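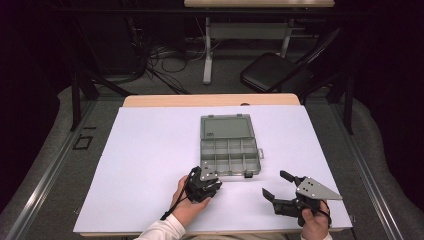
Organizer box, lid open, both hand grippers, Drummond bench.

12/02/2022. Chores log, M. Janjua

Sorting task again. Skotero want to know by December whether a machine could put away small parts at the end of a shift. My answer is still no, and I'd like it written down before the next round of slides says otherwise.

Did the box by hand with the grippers for most of the morning, 16 goes at opening, filling and shutting. I'm slow with two fingers a side and I have eyes, a brain and forty years of shutting boxes. The cells are small, so you have to come in nearly straight down, and then the plastic walls get in the way of the fingers. Washers are the worst. Once one is flat on the bottom I can't get under it.

The lid is see-through grey plastic and so is the tray. I'd bet a fair bit that the vision side will struggle to tell wall from gap. Tendden's people say 48 more runs will sort that out. They said the same about the cutlery drawer, and we have 529 runs of that and it still drops spoons.

Latch: left it out of the scoring for now. Don't agree with this. A box that isn't latched isn't put away, it's a box waiting to go on the floor.

To do:
- try the 2 mm foam pads on the fingertips
- ask Prillville what they pay a person to tidy a bench for ten minutes
- rerun with M4 nuts only, no washers, and say so in the write-up
- wrist strap on the right one rubs, find some tape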